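# The Nails That Are Painted Before Anyone Wears Them

In Hiltthorpe, the small studio called Preren opens at nine, but Réka Halász is usually at her desk before this. She likes the morning for dots. Lines and color she can do in the afternoon, when the hand is a little tired, but a dot shows everything.

Press-on nails had for a long time the reputation of a thing from the drugstore. Réka sells hers in sets made to order, and last year she finished 305 of them. The customer measures her own fingers with a sizing kit, sends the numbers, and waits about three weeks. A set costs 47 dollars, more if there is relief work.

Relief work is what she is known for. The gel for it is thick, and it must stand up from the surface and keep its round shape until it goes under the lamp. "If it is too thin, it lies down like a tired dog," Réka says. She mixes her own white and will not tell me the proportion.

The tools are few. She keeps one fine brush for small work and one flat brush for base color, and she washes neither of them with acetone, which makes the hair stiff. Each nail is fixed to a small post before painting, so the fingers do not touch the surface. She learned this after a bad July in which she spoiled a whole bridal order with her own thumb.

The pink and white design, which she calls Sebastian after a street where she lived, is the one people order again. It looks simple. The dots follow the length of the nail, and on an oval shape the eye notices quickly if they wander – so she starts each row from the middle and goes outward.
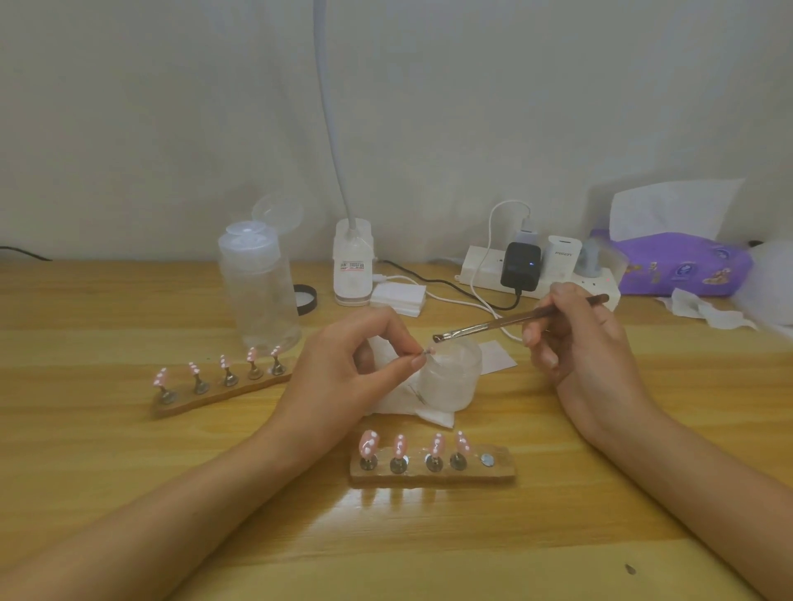

Veronika Kozma thinks that dots are harder than flowers, for a flower can be corrected with one more petal and a dot can only be wiped off. She also finds that a set keeps better if it is stored flat and away from the window, and that most people use too much glue.

On glue Réka agrees. For one evening she recommends the adhesive tabs, and for a week a thin layer of glue on a clean, dry nail. To take them off, she soaks her hands in warm water with a bit of oil and waits. Pulling hurts the natural nail, and it also bends the set, which could otherwise be worn again.

Her next design will be in dark green. She has painted the base four times and is still not content with it.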